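Tidine toy rotation bins: two months in with a very full playroom

I bought these with my own money in the January sales, and my sister Yamila Urrutia bought the bigger set the same week, so you're getting two households for the price of one here. 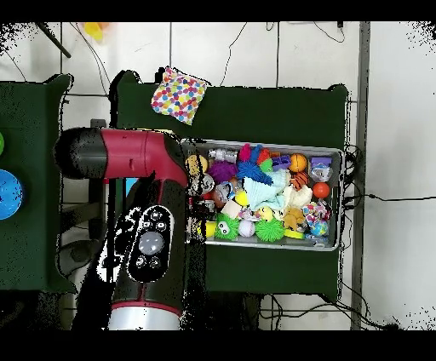 Why I went looking

We have too many toys. I know everybody says that, but my youngest gets a koosh ball in every party bag, and the plush animals seem to breed behind the couch. A friend swears by toy rotation (you keep a small batch out, put the rest away, and swap them every so often) and I'd tried it with cardboard boxes, which lasted until the dog found them.

What you get

The starter set is 2 lidded bins, a low open one for whatever's out right now, and a sheet of stickers for labels. The stickers are terrible. They curl up at the corners by the next morning, so I went back to masking tape and a marker and that's been fine.

The bins themselves are great! The lids click shut with a proper snap, my four-year-old can't open them yet, and they stack without sliding even when I shove them into the hall closet with my hip. I do wish the handles were deeper. Carrying a full one upstairs hurts my fingers, and Yamila said the same about hers.

Does the rotation thing work?

Mostly, yes. The first swap was like a birthday. A stacking game they'd ignored since last summer got played with for an entire afternoon, and I drank a coffee while it was still hot. The second swap went less well, as I'd put away one particular rabbit and heard about it until bedtime. The rabbit is now exempt.

I swap on Sunday nights after they're asleep, and it takes me 10 minutes if I don't start sorting puzzle pieces. I always start sorting puzzle pieces.

Compared with the Clasirier ones

I had a Clasirier tub before these. It was cheaper and a prettier color, but the lid warped and it was too deep, so all the little things sank to the bottom and the kids tipped the whole lot out to find them. The shallow Tidine bin fixes that for us.

Would I buy them again?

I would, and I've already ordered another lidded one for the train tracks. It's supposed to get here in March. If it shows up with better stickers I'll update this.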